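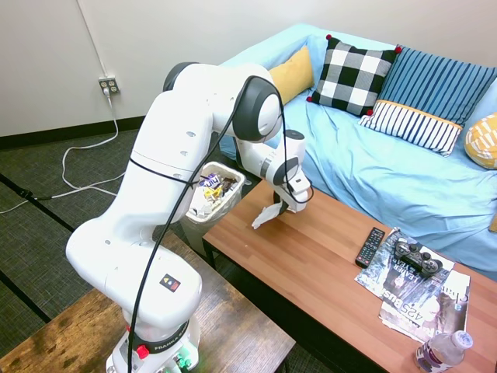

把线留在外面：一个客厅工位的养护之道

我想替一根黑色的线缆说几句好话。它从夹爪附近出发，拱过肘关节，搭在上臂上，一路垂到底座。很多人走进我们在Brirnesbridge的工作间，第一眼看见白色的机械臂，第二眼看见这根线，第三句话就是：“你们什么时候把它收拾一下？”

我的回答是：它已经收拾过了，收拾了好几轮，现在这个样子是我最喜欢的样子。我愿意用一整篇文章来讲为什么，顺便讲讲这个工位是怎么搭起来的、平时怎么照看、坏了怎么修。我在Tenmont项目里负责这一个工位，只有这一个，所以下面的话都带着偏心。我觉得工位养护是机器人这一行里最有意思的活儿，有意思到我常常奇怪大家为什么不抢着干！

项目里的任务听起来很家常：在茶几上捡起一团纸巾，送到旁边的垃圾桶里；把遥控器摆正；把杂志归拢。家常的任务需要家常的环境，于是我们有了沙发、靠枕、地毯和茶几，也有了一整套工业车间里不会遇到的麻烦。布会皱，会滑下来，地毯会把桌腿慢慢吞进去一点，垃圾桶一碰就挪地方。我主张把这些麻烦留着，同时把机器这一侧照顾得极其认真。两边的标准可以不一样，也应该不一样。

先说那张旧木桌

机械臂装在一张看上去饱经风霜的木桌上，桌面棕色，深一道浅一块。有同行看了直摇头，说机械臂就该坐在铝型材架子上，或者干脆用地脚螺栓锁死。我理解，我自己刚来的时候也摇过头。

后来我改了主意。木桌最大的毛病是会动，而会动这件事可以量出来，量出来就可以管。我们在桌面下面加了一块钢板，把底座的受力摊开；桌腿下面垫了硬质垫块，穿过地毯的绒，压到下面的硬地上。做完这两件事以后，臂全速停下时桌子的晃动小了一大截，剩下那一点，我用一个放在桌角的百分表每周看一眼。读数变大，就去拧螺栓；拧完还大，就去看垫块。整个排查过程喝一杯茶的工夫就够了。

我喜欢这张桌子，还有一个实际的原因：它逼着我承认底座和茶几之间的关系是会变的。用了型材架子的人容易相信自己的坐标系，相信得太久，几个月不校一次，直到某个早上夹爪一头戳在桌沿上。我这边因为桌子看着就不太可靠，所以从来没有人敢跳过校准。一张让人保持警惕的桌子，价值被低估了。

底座中心到茶几近端的距离，我们定为575毫米。这个数写在墙边的卡片上，也写在程序的配置文件里，两处必须一样。定它的时候我们来回挪了很久：再近，臂要把自己折得很紧才能够到垃圾桶一侧；再远，伸到杂志那头的时候姿态又太舒展，腕部能转的余地变小。茶几是斜着放的，所以量这个距离要有固定的点，我在茶几腿旁边的地毯上缝了两针同色的粗线当记号。为什么用线缝？胶带在地毯上粘不住，撕下来还带绒。缝上去的线用手一摸就知道在哪儿，弯腰都不用弯得太认真。

关于那根线

现在回到主角。

机械臂腕部往前要接的东西，需要电，需要信号，于是就得有一根线跟着臂走。走线的办法大体上有几派。有一派喜欢用扎带把线紧紧捆在臂身上，每一节捆一道，拍照很漂亮。有一派给它套波纹管，再配几个带魔术贴的座子。还有一派就像我们这样，让线在外面松松地绕，只在少数几个地方约束它。

我三种都用过，对捆紧的那一派意见最大。臂的每个关节都在转，线贴着关节走，关节转一圈它就被拽一下、拧一下。捆得越紧，受力越集中，坏的地方永远在扎带旁边，而且坏得很阴险：外皮完好，里面的铜丝断了几股，信号时有时无。那种故障会让一个聪明人怀疑软件怀疑到半夜。我就当过那个聪明人，查了一整个下午的通信日志，把驱动重装了一遍，最后用手一捏线，灯灭了，一松手，灯又亮了。从那天起我对扎带的感情就很复杂。

松着走的线，受的弯是大弯，弯的位置会随着动作来回移动，磨损分散在很长一段上。更要紧的是它看得见！线往哪儿跑、有没有打拧、有没有在某个姿态下绷直，站在沙发旁边一眼就有数。捆好的线把这些信息全藏起来了。

当然，松也要有松的规矩。我们的做法是这样的：先让臂走到任务里最伸展的几个姿态，每到一处就停下来，看线还剩多少余量；再走到最蜷缩的几个姿态，看多出来的那一段会往哪里垂。伸展决定线最少要多长，蜷缩决定线最多能多长，两头一夹，能选的范围其实很窄。我们从臂的最远需要往回算，在活动的部分总共留了1,000毫米的余量。起初留的是700，走大部分动作都没问题，唯独从茶几远端抬起来再转回垃圾桶的时候，腕部转过某个角度，线会突然绷一下，很轻，听得见“嗒”的一声。那一声我听了两天才确定它来自哪里。加到1,000以后声音没了，换来的代价是蜷缩的时候肘部上方那个拱会高起来，高得有点招摇。我觉得招摇挺好，隔着房间都能看见它是不是健康。

腕部那一端必须有应力释放。我说“必须”的时候很少，这里是一个。线在离插头一个拳头的地方先固定一次，固定件用软的，内侧垫一圈硅胶，线和插头之间留一个小小的弧。这样不管外面那一大圈怎么甩，插头感受不到。底座那一端同理。两头做扎实了，中间才有资格自由。

我还坚持一件小事：线上隔一段画一道银色的环形细记号，沿线再轻轻画一条直的纵线。纵线如果变成了螺旋，说明线被拧了，有人在某次拆装的时候转了插头没有转回来。这个办法是从攀岩的人那里学来的，便宜得不得了，一支油漆笔的事。它帮我省下的时间远远超过我花在画线上的时间。

每天早上做什么

我每天开工前的检查流程刻意做得很短。流程长了，人会跳步，我自己也会跳步，承认这一点之后流程才能设计得好。

先不通电，手扶着臂看一遍线。从夹爪看到底座，顺着摸下来，手比眼睛灵，能摸到外皮上的毛刺和压痕。摸到底座的时候顺手看一眼插头有没有到位。

然后看夹爪。纸巾任务对夹爪指面特别不友好，纸屑会钻进指垫的纹路里，积多了以后摩擦就变了。指面光滑一点点，抓硬东西几乎没影响，抓纸巾影响却很大，纸会从指缝里往下溜。我用软毛刷横着刷，再用不掉毛的布蘸一点异丙醇擦一遍，等它干。千万别用纸巾去擦夹爪，这个错误我见过不止一次，每次都觉得又好气又好笑。

再看急停。红色按钮每天按一次，真的按下去，确认臂停住，再复位。我知道有人觉得天天按会把按钮按坏。让它坏好了！一个按钮如果经不起每天一次，我宁愿在早上知道。按钮周围要保持空着，手伸过去的路上不许有杯子、螺丝刀或者笔记本。木桌的桌面很诱人，谁都想在上面放点东西，我对此的立场非常强硬。

通电以后让臂走一段固定的慢动作，我叫它“伸懒腰”。每个关节都转一转，幅度不大，速度很慢，我站在旁边听。听什么？听它和昨天一不一样。我没有受过什么专门训练，就是听得多了。关节正常的时候声音是均匀的，像远处有人在拉抽屉；有异样的时候会在某个角度多出一点沙沙声。听见沙沙声，我会先看是不是线蹭着外壳，十有八九就是它。

最后用一个校准尖去碰茶几上的几个定点，看误差。误差在允许范围内就记一笔开工，超出了就重新校。记一笔的那个本子是纸的，封面用透明胶补过，我很爱它。

纸质本子值得单独说一段

Tenmont项目里什么都有数据库，力矩有曲线，温度有曲线，每一次抓取都存着完整的记录。可我还是坚持养护日志用手写。

理由很简单，手写的时候会写下不知道该填进哪个格子的东西。“今天线有点硬，暖气没开。”“拱比昨天歪向沙发那边。”“地毯吸过了，茶几可能动过，没动。”这些句子放进数据库里没有字段，放进本子里就躺在那儿，等着有一天派上用场。二月里有一阵子，误差总是在下午变大，早上校得好好的，午饭后就偏。曲线上看不出所以然。我翻本子，翻到前面有一句关于阳光的话：午后太阳会照到木桌的一侧。木头晒热了会变形，变得不多，刚好够让臂尖偏出去一点。后来我们把窗帘下午拉上一半，偏差就老实了。

这件事我跟很多人讲过，讲的时候总是眉飞色舞，因为它太能说明问题了：工位是一间屋子，太阳也是它的一部分。

翻车的那一次

光讲得意的事情不公道，讲一次丢脸的。

有一回我给腕部换固定件，旧的硅胶垫老化了，一捏就掉渣。换件本身很顺利，我还擦了插头，还哼着歌。装回去以后我做了静态检查，线的余量够，纵线是直的，插头到位，一切漂亮。我没有重新走一遍最蜷缩的姿态，觉得长度没变，没必要。

新固定件比旧的高出一小截。就是这一小截，让线离开腕部的方向偏了一点点，蜷缩的时候那个拱就倒向了另一边，垂到了前臂和上臂之间。臂一收，线被夹住了。保护逻辑反应很快，臂停下来的时候线只是外皮上多了一道压痕，可我还是把整根换掉了。压过的线我一律不留，便宜也好贵也好，留着就是给未来的自己埋雷。

那根线从夹住到换好、重新校准、恢复跑任务，花了13个小时，里面大半是等备件。从Drustach调货，路上要走一夜。于是我们现在的规矩是：备用线永远有一根现成的，两端插头压好、记号画好、测通过，挂在柜门后面的钩子上。用掉一根就当天再做一根。还有，任何动过腕部的操作，哪怕只是拧了一颗螺丝，都要把最蜷缩和最伸展的姿态完整地走一遍，慢速，人站在旁边，手放在急停附近。

丢脸归丢脸，我很感激这次故障。它让我明白线的走向由两端的出口方向决定，中间那一大段看起来潇洒，其实完全听两头指挥。以前我调线总去拨弄中间，现在我只调两头，一调一个准。

该让谁来养护

这一节是我真正想吵架的地方。

不少团队把工位养护交给一个专门的人，做研究的人只管提交任务，坏了就报修。效率上说得通，我也知道大团队很难不这样。可我越来越相信，至少在我们这种规模，每一个用臂的人都应该亲手换过一次线、刷过一次指垫、做过一次从头到尾的校准。

亲手做过的人写出来的动作不一样。我见过一个很明显的对比：同样是把纸巾送到桶口，没碰过线的人会让腕部走最短的路，经过一个别扭的扭转，线在那儿绞成麻花；碰过线的人会绕一点点远路，多花不到一秒，线从头到尾都舒舒服服。后一种动作在长时间运行里几乎从不惹事。这个区别写在规范里没有用，我试过，规范里有整整一页讲腕部转角，没有人读。换过一次线的人，不用读。

还有情绪上的原因，我也不觉得难为情。人对自己亲手照顾过的机器会有耐心。它停下来的时候，第一反应会变成“你怎么了”，然后凑过去看，而凑过去看正是排查的开始。报修的人看不到拱歪没歪，他只看到一条红色的报错。

反对的意见我也听过，最有分量的一条是：人人动手，等于人人都可能装错。说得对，我上面刚刚交代了自己装错的那一次。我的应对是把能动的和不能动的分得清清楚楚。线、指垫、垫块、定点校准，这些大家都可以动，动完写日志。关节本体、外壳里面的东西、控制器，谁也不许动，包括我，有问题走厂家的渠道，按厂家的手册来。外壳上贴的警示标签不许撕、不许盖，线也不许挡住它太久。分界线画在那儿，大家反而放得开。

家具这一侧

前面说过，机器这边要认真，家具那边可以乱。这句话需要展开，乱也是有讲究的。

沙发上的布就让它皱着，靠枕东倒西歪也由它去。茶几上杂志摞着，手柄搁在杂志上，水瓶横躺着，完全可以。我反对的是另一种做法：每跑完一轮，就有人把一切恢复到样板间的状态，杂志对齐桌边，遥控器摆成直角。这样跑出来的结果好看，可家里没有人这么过日子。我们做的是给家里用的东西。

垃圾桶是例外里的例外。桶是半透明的白色塑料桶，很轻，装了东西也还是轻，谁的脚碰一下就歪了。有人建议用双面胶把它粘在地毯上，我投了反对票。粘住了，就再也不会遇到桶被踢歪的情况，而桶被踢歪恰恰是真实世界里最常见的情况。最后的折中是：桶不固定，但是每轮开始前程序会重新找一次桶口。找不到就停，不许硬来。至于桶里的东西，我主张不要倒得太勤，满桶和空桶对放纸巾来说是两种题目，满的时候纸团会卡在桶口，松手的高度、松手的时机都要重新想。糖纸也别挑出来，颜色鲜艳的糖纸是识别模块的好老师，白纸堆里冒出一角黄的紫的，它得学会不大惊小怪。

地面上的线我管得最凶。地毯上拖着电源线，人要走，吸尘器要走，椅子要挪，每一样都是隐患。我对臂上的线宽容，是因为它在空中，有规律，有余量；对地上的线我完全没有这份宽容，能贴墙就贴墙，能走管就走管。坦白讲，这方面我们做得还不够好，屋里还有线在地毯上打着松松的圈，我每次路过都想弯腰。下一轮改造里它排在第一位。

给准备搭同样工位的人

有几条经验很具体，我写在这里，省得大家再走一遍。

线买软的，买标明适合反复弯折的那种，别拿普通的延长线凑合。外皮颜色我推荐黑的，沾灰容易看出来，沾灰的地方就是蹭过的地方。我们用的固定件来自Kovács，一家很小的铺子，给舞台灯具做配件的，他们的软夹子本来是夹灯线的，拿来夹臂上的线再合适不过。机器人专用的夹子我也试过，太硬，边太利。这种跨行借东西的乐趣，也是我爱这份活儿的原因之一！去逛一逛舞台、自行车、缝纫、钓鱼的店，总有收获。我们茶几定点用的小铜帽就是钓鱼店里买的配重件改的。

桌子不必买新的，旧桌子含水率稳定，该裂的早就裂了。装之前先空着放在屋里，让它适应一段时间，再钻孔。孔钻好以后里面抹一点蜡，螺栓进去顺，出来也顺。

照明尽量从两侧来。臂在茶几上方投下的影子会跟着它走，顶光下面影子正好落在要抓的东西上，纸巾是白的，影子一盖就灰了，识别会犹豫。我们加了侧灯以后，犹豫少了很多。

校准尖用完就摘下来，放回盒子。别问我为什么要写这一条。

还有，给来参观的人准备一个站的位置。人站在沙发和茶几之间是最危险的，也是最想站的地方，因为那里看得最清楚。我在墙边留了一块地方，视野同样好，还正好能看见肘部上方那道拱。参观的人站在那里，我就可以指着那道拱讲上半个小时，讲它昨天什么样，今天什么样，讲二月的太阳，讲被夹住的那一根。有人听得入迷，有人偷偷看表，都没关系。

下个月我们要把腕部的固定件再换一版，矮一点，内侧改成可以单独更换的衬垫，老化了只换衬垫，不用整个拆。图纸已经发给Kovács了，他们回信说夹口的圆角想再放大一些，我觉得他们是对的。新件到了以后，我会先做一根新线，画好记号，然后从最蜷缩的姿态开始走。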